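Three grippers in, and I have opinions. The Sillis fingers are cheap, blunt and good at boxes. Give them a towel and they shove it along the table like a cat with a receipt. The Ralten pair has a lovely soft pad that cloth slides straight out of.

So we're back to the plain black ones with the pointed tips, which Shirin Golestani told me to buy in April and which I ignored for 4 weeks on grounds of looks.
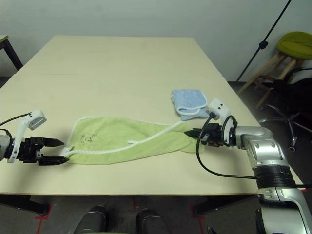

They get under a hem, at least. Out of 31 tries last night I'd call most of them respectable. The Zurnell controller still sulks whenever both arms close at once.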